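Two Small Parties and One List: Why I Will Not Vote for the Siu Agreement

By Santeri Valtonen
April
403 shares | 36 comments
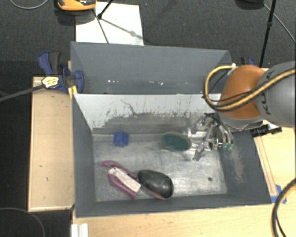
Why would two parties that disagree on almost everything put their names on the same list for the town council?

The simplest reason is the number of seats. Arnine and Brova together can probably win enough places in Siu to decide who becomes mayor, and separately each of them may stay outside the council completely. Everything else in their joint statement was written after this calculation was made.

I have lived in Siu for a long time, although I was born in another country and learned the language of this place as an adult. Maybe for this reason I read party programs more slowly than my neighbors do. I have read the program of Arnine and I have read the program of Brova, both from the last election, and then I read the new common text, which has 4 pages. I advise every voter to do the same. It takes one evening.

Arnine told us three years ago that the harbor road must not be widened and that the money should go to the schools on the north side. Brova told us that the harbor road is the first condition of any growth in the town. In the common text the harbor road has one sentence: the parties "will look at the matter with an open mind." I do not know what a voter should do with such a sentence. If I am against the road, my vote may help to build it. If I am for the road, my vote may help to stop it. The candidates themselves, when they were asked at the public meeting in the library, gave two different answers within ten minutes, and both received applause from their own side of the room.

The same happens with the property tax. Arnine wanted it higher for owners of more than one house. Brova wanted it frozen for everyone. Now it will be "fair."

I want to be correct toward both parties. Cooperation is not a bad thing, and in a small council it is necessary. After the election, parties sit down and negotiate, each with the strength that the voters gave to it. One gives up the road, the other gives up the tax, and the result is written in an agreement that anybody can read and criticize. I have supported such agreements before, including the one which brought us the bus line to Pleltum, and I remember that my own party lost more in it than it gained. I still think it was right to sign.

What is proposed now is something different. The list is made before the election and the negotiation is left for later, so the voter gives a mandate to people who have not decided what they will do with it. Under our rules the seats go to the list, and inside the list by the order of names. The order was agreed in March by the two boards. The members were informed by letter. One member of Arnine told me that she has paid her fee for many years and learned about the partnership from the radio.

The defenders of the agreement have one argument that I take seriously. They say that the present majority has governed Siu too long, and that it has become lazy and a little arrogant. I agree with this. The majority has refused to publish the costs of the new town hall, it answers letters late, and at the last budget session it limited the discussion so much that most residents who had come to speak went home without speaking. A change would be healthy. But I ask what kind of opposition can remove them and then remain together until the first winter. If the partners separate over the road after some months, and I think they will, then we will have a mayor without support and a budget without votes. The old majority will come back stronger, and it will have a good story to tell.

There is also the matter of Pleltum, where a similar list was tried. It won by roughly 1000 votes, which was a great surprise. The joint group stopped meeting before the second budget. People there still argue about whose fault it was, and I have no opinion on that, but the swimming hall which both parties promised is still a field with a fence.

Some friends told me that this article will only help the majority. I have thought about this. I do not believe that we help anybody when we keep silent about a weak plan, and there is enough time before the vote to repair it. The two parties could publish a list of the questions on which they disagree and say, for each one, how their councilors will vote. If they are free to vote differently, let them write that also. They could let their members vote on the agreement, even now. If they do these things I will read the new text as carefully as the old one, and it is possible that I will change my mind.

Until then I will vote for a smaller list whose opinion about the harbor road I know. It will perhaps win one seat. I have explained this to the people at Arnine who called me, and they were polite about it, and asked me if I would at least put up their poster. I said no to the poster also.

Related
Harbor road: what the three plans would cost
Letters: Members of Arnine ask for a vote
Pleltum swimming hall delayed again
Who may speak at a budget session?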